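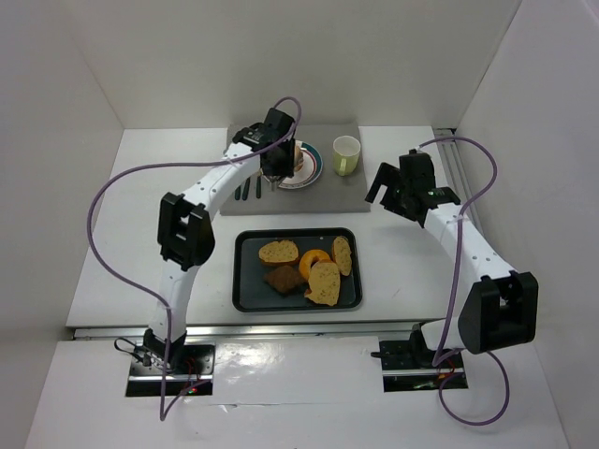

Minutes of the Table Setting Working Group

Plovard House, Aug 4, 2026

Present: Zane Grigaitė (Chair), Shota Kikuchi (minutes)

1. Minutes of the previous meeting
The minutes were agreed without amendment.

2. Place settings
The Chair reported that the grey felt mat is to remain the standard for the breakfast setting. It should lie at the back centre of the table and be straightened before the plate is put down. Mr Kikuchi noted that Matsuda had quoted for 165 further mats – the quotation was held over to September.

3. Breakfast plate
The group considered the round white plate with the teal band and red inner ring. It was agreed that bread should be placed on the left and fruit on the right. 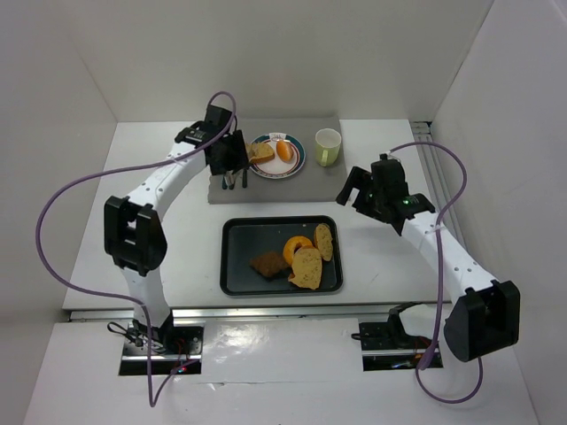

Members preferred a single slice, so that the coloured rim stays visible. The handles of the utensils should stand upright at the front left corner of the mat. Mr Kikuchi asked whether the Grendemar site would follow the same layout, and the Chair confirmed that it would.

Action: SK to circulate the revised layout sheet.

4. Any other business
None.

Last updated: 14 September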